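Nallum Wrist Recording Kit
Equipment for collecting manipulation examples

Product overview

The Nallum Wrist Recording Kit is supplied by Wurkano to laboratories and training centres that need to gather examples of skilled handling work for a learning system. It consists of a small camera with a wrist bracket, a recording unit, a hand-held start and stop switch, and the software used to review and label what has been recorded. The kit is intended for robot arms already in service. It does not replace the arm's own controller and makes no changes to its safety settings.

Each recording, referred to in the software as an episode, holds the camera view, the position of the arm and the opening of the gripper, all on one shared clock. An operator guides the arm through the task, marks the episode as kept or rejected, and adds a short written instruction in plain language. Kept episodes are saved in an open format and can be copied to any ordinary drive.

Recommended use

The kit is suited to close work in which the last few centimetres matter most: inserting, seating, unlatching and withdrawing parts. For tasks that cover a whole bench or a whole room, a second fixed camera is advised. The recording unit accepts one additional camera without further equipment. 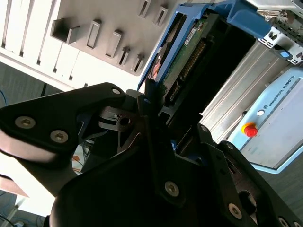 Computer maintenance was chosen as the reference task for the kit, and the sample collection supplied with each unit was recorded at the Illside workshop under the direction of Dorota Kubiak. It contains 231 kept episodes, each with its written instruction. The wrist position was selected so that the gripper and the part being handled stay in view together up to the point of contact. With a hard disk held in its blue caddy and the ridged metal rails of the drive bay directly alongside, a reviewer can judge the angle of approach from the wrist view alone, and can note it in the label where it departs from the written instruction. Rejected episodes are supplied in a separate folder, as several customers have asked for them when training a system to recognise a poor attempt.

Fitting and calibration

The bracket is fixed to the wrist with the screws provided. Calibration is carried out with the printed target included in the case and should be repeated whenever the gripper fingers are changed. The camera should be set so that both fingertips remain visible when the gripper is fully open. Cables should be secured along the arm with enough slack for the full turn of the wrist.

Operators new to the work normally require a short period of practice before their episodes are fit to keep. The handbook, written by Rocío Cuesta and Przemysław Żak, sets out a practice schedule of 60 episodes, together with guidance on varying the starting position of the arm and the placing of parts. It is recommended that no operator record the same task for a whole day - attention falls, and the movements become too alike to be useful.

Storage and review

The recording unit stores almost 1000 episodes of typical length before older material must be moved elsewhere. Episodes may be trimmed, relabelled or withdrawn at any time, and a record of each change is kept with the file.

Supply and support

The kit is supplied in a hard carrying case with a printed handbook. Replacement brackets and calibration targets may be ordered separately. Training at Illside is offered to groups of up to 9 people, and the next course will be held in February. Enquiries concerning orders and courses should be addressed to Renata Czarnecka at the Wurkano sales office.

Page last revised 9 January 2023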